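The Year I Learned to Love a Gray Room

By Letay Kassa

I painted my living room gray in March and my mother has still not forgiven me. She walked in, put down her bag and asked who had died. In her house in Pinasville every wall is the color of a ripe mango (the hallway is more of a papaya), and she thinks a pale wall is something you do to a dentist's office.

But I love it! I had lived with orange for years because the last owners left it that way and I was too lazy to move the bookcase. Then my friend Vlad came over with a fan deck of 62 paint chips, half of them gray, and we sat on the floor until midnight arguing about which ones looked blue. Most of them looked blue. One looked green after supper and pink at breakfast, and I still can't explain that.

What I ended up with is called Teden, a soft flat gray with no shine at all. I paid $60 a can, which hurt, and I needed a second can because I'm a sloppy roller. My big mistake was testing it on one tiny square behind the door. Paint a patch as big as a pizza box, on two walls, and live with it for a week. Look at it with the lamps on and with them off — gray picks up everything.

And then of course I wanted the floor to match. Old concrete has those cloudy patches of beige and gray in it, and I find them so much nicer than anything you can buy in a box. Sokell, the salvage yard out past the bridge, quoted me $500 to grind and seal mine, so that's on the list for when the car stops needing things.

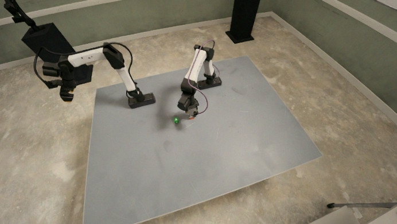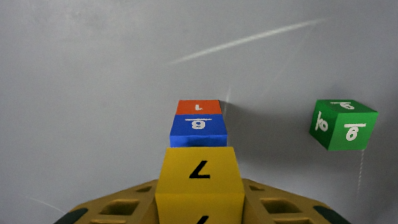
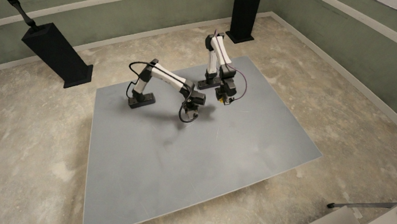 What to Put With It

Wood, mostly, and one loud thing. Mine is a red armchair my aunt was going to give away. My mother sits in it every time she visits, facing the window, with her back to the wall.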